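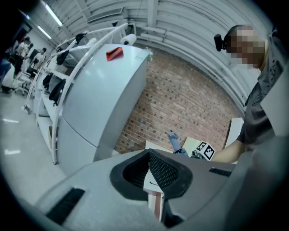 By the Household Skills teaching team, Getmont Adult Learning | Updated 18th May

Courses > Household Skills > Unit 4 > Handouts

Unit 4: Where the electricity goes at home

3 comments | 14 shares

In the last unit we read the first page of an electricity bill and found the price per kilowatt-hour. Please keep your notes from that class near you, as we use the same words again. In this unit we go from the bill to the things in the home that make the bill grow.

4.1 Power and energy

These two words are often mixed, also in newspapers. Power is how fast an appliance takes electricity at one moment. It is measured in watts (W). Energy is how much it takes over a period of time. It is measured in watt-hours, or more often in kilowatt-hours (kWh). One kilowatt-hour is 1,000 watt-hours.

The bill is for energy. A strong appliance that works for a short time can cost less than a weak one that is on all day.

To find the energy, multiply the power by the hours and divide by 1,000:

energy (kWh) = power (W) x time (hours) / 1,000

Worked example. A small electric heater is marked 600 W. It is on for five hours in the evening.

600 x 5 = 3,000 watt-hours
3,000 / 1,000 = 3 kWh

In class we use a price of 20 cents per kWh, so that the numbers stay easy. The evening with the heater costs 60 cents. When you do the homework, use the price from your own bill.

A common mistake is to use minutes in place of hours. If an appliance is on for 30 minutes, you must write 0.5 and not 30. Last term almost half of the group in Cuesta made this mistake in the first exercise, and one student got a kettle that cost more than the rent.

4.2 Appliances that go on and off by themselves

The formula works well for a lamp or a simple heater. It does not work so well for a refrigerator. A refrigerator is connected for 24 hours, but its compressor runs only part of that time. It starts when the inside gets too warm and it stops again when the inside is cold enough. If you multiply the watts on the plate by 24 hours, the answer will be much too high.

For this kind of appliance, use the yearly figure on the energy label, if there is one. The model in our worksheet has 339 kWh per year.

339 x 0.20 = 67.80, so $67.80 per year
339 / 365 = 0.93 kWh per day (rounded)

The yearly figure comes from a test, and a home is not a test room. The real use changes with these conditions:

- how warm the kitchen is
- the setting of the thermostat
- how often the door is opened, and for how long
- the state of the door seal
- the free space for air behind the appliance and at its sides

A simple test of the seal: close the door on a sheet of paper and pull slowly. You should feel some resistance. Repeat it at the top, at the side and at the bottom, as a seal is often weak in one place only. Clean it with warm water and a little dish soap before you decide that it needs to be replaced.

Washing machines and dishwashers are a different case again. Most of their energy goes to heat the water, so the temperature of the program matters more than its length. A long program at low temperature can use less than a short hot one. Many students do not believe this at first - please check it in the manual of your own machine.

4.3 Reading the meter

The meter shows one number which only grows. To know the use of a period, take the later reading and subtract the earlier one.

Worked example. A two-room apartment in the Wistach building, one week in April:

First reading: 2427
Second reading, seven days later: 2469
Use: 2469 - 2427 = 42 kWh
Per day: 42 / 7 = 6 kWh
Cost of the week: 42 x 0.20 = $8.40

Read the meter at the same hour on both days. Write down only the digits before the decimal point. If your meter has two registers (day and night), make two lines and add them at the end.

One week is a short period. A week with guests, or with a lot of baking, will not look like the others, so do not multiply it by 52 and send a complaint to the company.

4.4 The base load

The base load is what the home uses when everybody sleeps. Take one reading before you go to bed and one when you get up, before the coffee. Divide the difference by the number of hours.

With whole numbers on the meter the result of one night is not exact. It is better to read the decimals too, for this exercise only, or to take the average of several nights. Typical parts of the base load are the refrigerator, the internet router, clocks and displays, and chargers left in the wall.

4.5 Homework

1. Take two meter readings, seven days apart. Calculate the use per day.
2. Choose three appliances. Write the watts, your guess of the hours per week, and the energy in kWh.
3. Measure your base load over at least two nights.
4. Compare the sum from point 2 with the use from point 1. Write three or four sentences about the difference.

Students who have no access to their meter can use the table of readings in the Alora workbook, second half, after the section on gas. Bring your results on paper.

Filed under: Course Handouts, Home Energy, Everyday Math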